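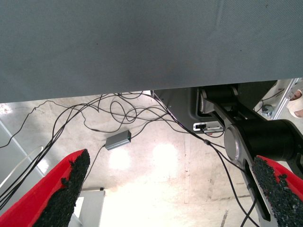 Uthai Bunnag

4.2 What the arms changed on the packing floor

Figure 3. Under the gray surface at the Plellis cell: cables hanging in loops, a small gray box on the floor with black wires running into it, and the open red fingers with their black grip pads.

I spent most of November at Clivarbridge, and I went in expecting to write about speed. People there mostly wanted to talk about cables. Before Plellis came in, a packer who had a problem looked at the box in front of her and fixed it. Now she may well end up on her knees with a flashlight, following a black wire through a lot of other black wires (Figure 3 gives a fair idea of what she's up against).

The log for the study period has 1,886 stops in it, and 675 of those were cleared by packers before a technician got there. That second number surprised the managers a lot more than it surprised me! I'd been sitting with the night crew by then, and they had their own tricks, their own names for the faults, and a notebook that lived on top of the label printer.

None of this work is in the job description. Rattana Intarasuk, who ran the line for both of the 2 shifts we followed, told me her crew felt less tired in the shoulders and more tired in the head — she'd never had to listen to a machine before, and now she does it all night. Pay stayed where it was. I asked about that more than once and got a shrug each time, so I come back to it in Section 5, along with the training hours.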